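Leave the Table Bare

The best piece of furniture in most homes is the table, and in most homes you can't see the top of it. It has mail on it, a bowl of fruit, a runner, two candles, a laptop, and whatever came home in somebody's coat pockets. People sit down to eat in the space that is left over. I think a table should be cleared completely once a day and left that way until it is needed again.

I did not always think so. For years I kept a long cloth on mine, with a vinyl pad under the cloth, and a wooden tray on top of the cloth to hold the salt, the napkins and the keys. The table came from Sugawara, a furniture shop in Esville that closed a few years ago. I paid 700 dollars for it, which was more than I had ever paid for anything I could not drive. Then I took it home and covered it up so that nothing would happen to it.

Nothing did happen to it. One June I moved apartments and had to strip everything off to get the table through the door, and the wood underneath looked the way it had in the store. I had owned it all that time and mostly looked at polyester. I left the pad and the cloth at the old place.

People who defend the covered table usually talk about damage. A pale wood surface shows marks, they say, and a veneer can't be sanded over and over like a solid plank. Both points are fair. But the answer to a hot dish is a trivet, and the answer to a wet glass is a coaster, and both of those can be put away after dinner. A cloth that stays on all week protects the table from the people who bought it. It also hides spills. Juice that goes through a cloth and sits on a pad will do more harm by morning than the same juice on bare wood, where you see it and wipe it up.
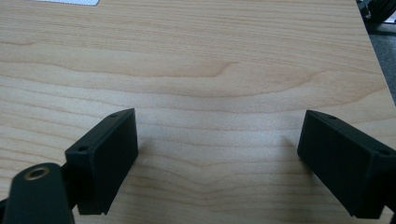

The other argument is that an empty table looks cold, or looks as if no one lives there. I hear this most from people who read decorating magazines. The catalog from Drultura, which still comes to my apartment addressed to the last tenant, doesn't have a single bare table in it. Every one has a vase, a stack of plates and a folded linen thing. I understand why. They sell vases and linen. A grain pattern is free with the table and there is nothing more to order.

I find I look at the grain quite a bit. On a light wood it is never loud. You notice it when you are waiting for water to boil or listening to someone on the phone, and you follow one line until you lose it. I would put that up against any centerpiece.

There is a practical side too, and it matters more to me than the looks. A table with things on it has to be cleared before it can be used, so it gets used less. I used to fold laundry on the bed, wrap packages on the floor and pay bills on the couch, all within sight of a perfectly good table. Now I do all of it there. It seats 4, and it will hold 4 with elbows, because no one is eating around a tray.

The clearing takes very little time. I do it after supper. Mail goes in a drawer, keys go on a hook, and anything that belongs to another room goes to that room. Then I wipe the top with a damp cloth and dry it with another one, going with the grain. I use a bottle of Sternolico wood soap every so often, though plain water does most of the work. If you skip a night, the next night takes longer, and if you skip a week you are back to eating at a corner.

I know this is easier for me than it would be for some. A family with small children and homework and a science project can't always clear the table by bedtime. My parents had a table 68 inches long with six people using it, and I don't remember seeing all of it except at Thanksgiving. When my mother was 80 and living alone, she started keeping it bare. She ate breakfast at one end and did her crossword at the other, and in between was wood. I asked her if she wanted a runner for it. She said she had waited a long time to see that table and I could keep my runner.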